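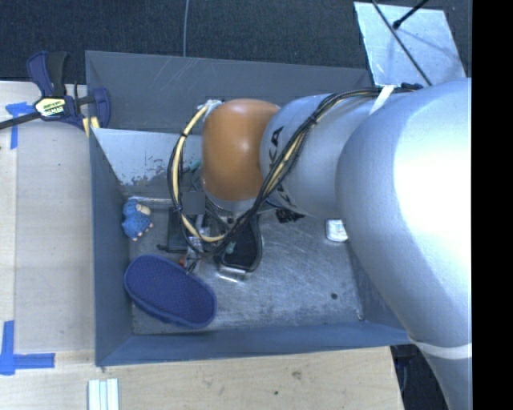 Whoever had the morning shift at Nurden says the old list let you tick "cables OK" without ever moving the arm, and could we please fix that. Fair point! I've reworked it below, with my comments from today's walk-round left in.

**Pick-and-drop cell, pre-session check, Sep 14, 2026**

- [x] **Bar clamp tight on the bin edge.** Give the bin a good shove with your palm. If it creeps at all, every grasp you record afterward is a little bit wrong.
- [x] **Cable loop and ties.** Jog through the full reach, slowly, and watch the loop the whole way (this is the morning shift's item, thank you). It cleared the bin wall in every pose I tried.
- [x] **Blue tape on the wood.** Still stuck down. Please don't peel it up to tidy, however scruffy it gets.
- [ ] **Object mix.** Swap between batches. We had 414 episodes on one set in June, and Plitow learned that set beautifully and very little else.
- [x] **E-stop.** Pressed, released, reset, logged.
- [ ] **Gripper fingers.** Wipe, then look for nicks. I ran short of time, so whoever is on next, would you mind?
- [x] **Disk space.** Nearly 600 GB free, plenty for a Prorkomell upload.

Stop after 16 failed grasps in a row and call it in. Keep the failures, though, we want those too!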